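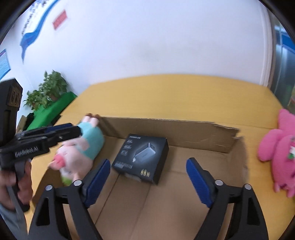 Figure 4.1 A boxed charger in a shallow cardboard box on a table.

Chapter 4
What to Charge, and How to Say It Out Loud

I set my first freelance rate in the car park of a garden centre. A client had rung me while I was choosing compost, asked what I'd want for a brochure, and I said the first number that came into my head. It was 100 pounds. She said yes so quickly that I knew straight away I'd got it wrong, and I then spent the best part of a fortnight writing, rewriting and rewriting again a brochure for a firm that made hinges.

You've done the groundwork by now. In Chapter 3 you picked the kind of writing you want to sell and made a list of people who might buy it. This chapter is where we talk about money, and I know from teaching this course in Surnport that it's the chapter people put off. They'll happily redo their website four times first. (I did mine five times, so I'm in no position to be smug.)

We'll look at three ways of charging: by the word, by the hour and by the project. I've used all of them and I still do, depending on who's asking. By the end of the chapter you should be able to take a brief, work out a fee you can live with and put it in an email without apologising for it.

Let's start with a job I'll come back to all the way through. Grutomer is a small company selling kitchen scales, and they want an 800-word article for their customer newsletter. They've sent a page of notes and the phone number of someone in the product team who is "happy to chat". Simple enough, you'd think! But have a look at what the brief leaves out. It doesn't say how many rounds of changes they expect, or who signs the thing off, or whether they want you to find the pictures. Each of those can eat an afternoon.

My own habit is to write down every stage of a job before I put a figure anywhere near it. Reading the notes, the phone call, the typing up, the first draft, the tidy-up, the changes, the invoice. New freelancers nearly always price the first draft and forget the rest – I certainly did with the hinges.

Then there's the time you can't bill to anyone. When I moved to Jandlow I kept a diary of my working hours for a month, and I was quite shocked by how much of it went on emails, chasing payments and hunting for a receipt I'd used as a bookmark. Your rate has to cover all that as well, plus tax, plus holidays, plus the week you spend in bed with a cold. We'll do the sums properly in section 4.2, so have a calculator handy.

Before you read on, try this

Get a sheet of paper and write down what you'd charge Grutomer for the newsletter article. Don't work it out, just guess. Next to it, write the lowest amount you'd accept if they pushed back. Fold the paper up and keep it in the back of the book, and we'll open it again on page 49.

4.1 Charging by the word

Charging by the word is the oldest method of the lot, and magazines still like it. You agree a rate, you agree a length, and you multiply one by the other.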